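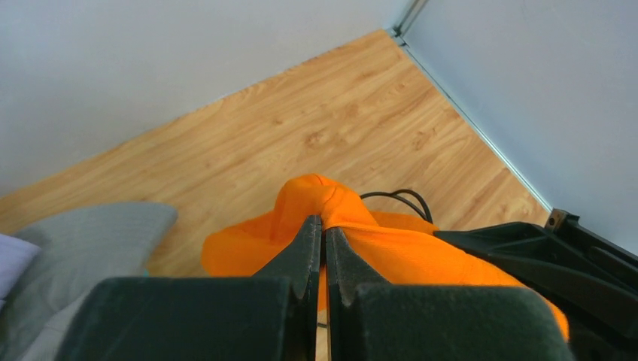

The four members of Stultimska were still carrying drum cases up the back stairs at 4 p.m. when the guitarist sat down on an amp and said she could talk for as long as it took the others to argue about where the keyboard should go. It took most of an hour.

The band is in the last stretch of a tour of small theaters behind its second album, "Perndale," named for the town where three of them went to high school. The show in November will be the last one before a break.

"We've played rooms that hold 60 people and we've played one that holds 688, and I was more nervous in the small one," she said. "You can hear someone open a bag of chips."

The new record is slower than the first. There are fewer guitars on it, and two of the songs have no drums at all. She said that came from writing at the piano in her aunt's house over a winter when she had a bad wrist and couldn't play guitar for long.

"I'm not a good piano player, so the songs had to be simple," she said. "I'd find two chords I liked and stay on them. Then the drummer came over and listened and said he didn't hear a part for himself. He was fine with it. He went and made a sandwich."

On stage the quiet songs come in the middle of the set. The drummer plays shaker on one and leaves for the other. At first they opened with those songs, and the crowd at an early date in Simton talked all the way through.

"That was our fault," she said. "People just got there, they're finding their friends, they want something loud. We moved everything around in the van the next morning and it's been that way ever since."

The singer, who joined the conversation with a plate of rice from the kitchen downstairs, said the order still changes a little from night to night. He picks the encore during the last song and shouts it to the others.

"Sometimes they hear me," he said.

He wrote the words to "Diệp," the longest song on the album and the one that most people ask about after shows. It is named for his grandmother, and the last verse is in Vietnamese. He had sung in the language at home but never in front of an audience.

"My mother corrected my pronunciation over the phone," he said. "We recorded it, I sent it to her, she sent back notes. We recorded it again. She still has notes."

The band paid for the album itself and sells it mostly from a table by the door. The first pressing was 422 copies, an odd number that the guitarist put down to what was left in the bank account that week. A second pressing is on order.

Neither of them wanted to say much about a third album. There are some recordings on a phone, the singer said, and one of them might be a song. The guitarist said she would like to play loud again.

"My wrist is better," she said. "I bought a new pedal. I'd like to use it on more than one song."

By then the keyboard had ended up on the left side of the stage, where it had been the night before, and the sound engineer was asking for a guitar. She went to find hers.

Doors for tonight's show open at 7 p.m., and the band goes on at 8:30.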